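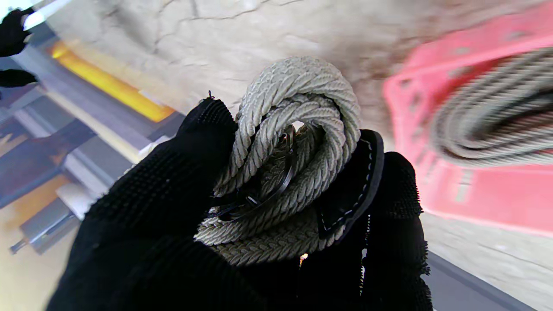 Braided belts are the worst things in my closet to store, and I own far too many of them. Hung on a hook they stretch, and tossed in a drawer they knot up with everything else — I once spent 20 minutes getting one loose from a bra strap. So now I coil them all. The beige rope one is my favorite for this, because the twisted cords grip each other and the whole belt winds down to a bundle the size of a fist, with the black buckle ring tucked in among the loops.

First, lay the belt out flat and let the cords relax. If one has flipped over another, smooth it back with your fingers. Don't pull!

Start at the buckle end. Hold the ring against your palm and wrap the belt loosely around it, like you would a skein of yarn. Keep the first couple of loops a little open. I used to wind mine super tight and the cords came out with kinks that took all of July to drop out (I tried steam, it did nothing).

When you get near the other end, leave the leather tab on the outside and lay it flat along the bundle. Leather that gets folded into the middle ends up with a crease, and a crease right across the stitching looks awful.

Then pop the coil into a small box or a divided drawer, one belt per slot. Mine is a Nemine tray that cost me 19 dollars, but an egg carton with the top cut off worked fine for my skinny belts — the chunky ones need something deeper.

If a coil keeps springing open, put a loose hair tie around it. Skip rubber bands, they stick to the cord after a while and leave gunk behind.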